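**Durdale workshop, 13/06/2021**

The two-armed robot in the back room of the Durdale shared workshop has a new job this month, and I've been down there most evenings bugging the people building it, so I figured I'd write it up for everyone who keeps asking me at the door how it's going.

Short version: it's going pretty well! The arms are both up, both moving, and the team has gone from shuffling blocks around to handling a marker and a whiteboard. If you were around last September you'll remember one lonely arm clamped to the end of the bench, knocking cups over. This is a big step up.

The build belongs to Hala Saliba and Ryszard Tomaszewski, with Jolanta Kwiatkowski doing the wiring when she can get away from her real job. They call it Zasau (I've asked why and gotten two different answers). So far they've spent 2351 dollars on it, all out of their own pockets plus what came in from the spring yard sale. Hala keeps the receipts in a cookie tin and she'll show them to you if you ask, and I did ask. The biggest chunk went on motors. The smallest was 4 dollars for a bag of screws that were the wrong length, and they're still in the tin too.

I sat with Ryszard for a good while and he talked me through the marker business. One arm on its own can hold a pen okay, but taking a cap off, or turning the thing around, or passing it across takes two, and the two have to agree on where the pen is. That's the part they're working on now. Each gripper has its own little camera mounted right by it, so the software gets a close-up from both sides as well as the view from the fixed camera. Ryszard says the close-ups helped more than anything else they've added. He also says the cables for them have been the biggest pain of the whole project, and he has rerouted the left one more often than he'd like to admit.

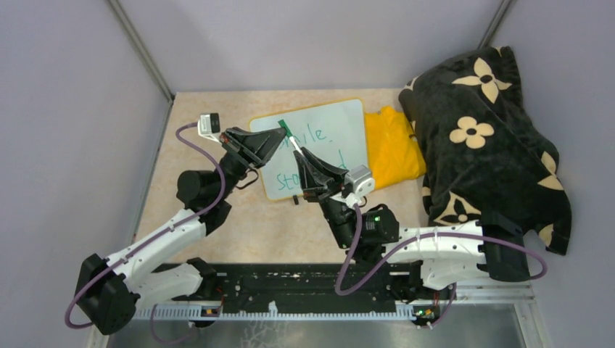
*Both grippers on the marker, with the whiteboard lying on the table underneath.*

The "Smile." on the board got a laugh out of me. I asked if the robot is supposed to write like that, and Hala said not any time soon, she'd be happy with a straight line. Writing needs the pen pressed down evenly, and that's a whole separate headache. For now they're practicing pickups and handovers, and then wiping, and then maybe a line.

The way they teach it is slow, I'll warn you. Somebody guides the arms through the move, the computer records it, and then they do it over again with the marker lying a bit differently. They had 342 recordings saved the last time I looked at the log, and Jolanta wants a lot more before she trusts any of it. An evening's session usually runs until one of them gets hungry. I tried it myself and I was terrible! You have to think about both hands at once, and my left one kept wandering off. Ryszard kindly deleted mine.

Fabric is the other thing they're playing with, and I didn't get how hard it was until Jolanta explained it. A marker keeps its shape wherever you put it. A cloth lands in a different heap every single time, and the software has to work out which bit to grab. Blair Dunbar, who runs the sewing corner, has been giving them fabric to practice on and would like it all back clean, please.

A few practical things while I'm here. The power supply they started with (a secondhand Dakon) is being swapped out, so the back room will be off limits for an evening while Jolanta does it. She'll put a note on the door. If you've borrowed the long hex keys from the red drawer, Ryszard needs them, no questions asked. And they're still looking for a sturdier bench. Macarena Montecinos has a lead on one from the old Kaczmarczyk print shop, but it weighs a ton and someone with a van is going to have to step up.

There'll be an open evening once the new supply is in. Nearly 17 people have put their names on the sheet already, which is going to be a squeeze in that room, so Hala may split it into two groups. The sheet's by the kettle. Kids are welcome but they stay on the far side of the tape, and yes, that goes for grown-ups too. I'll be the one making the coffee.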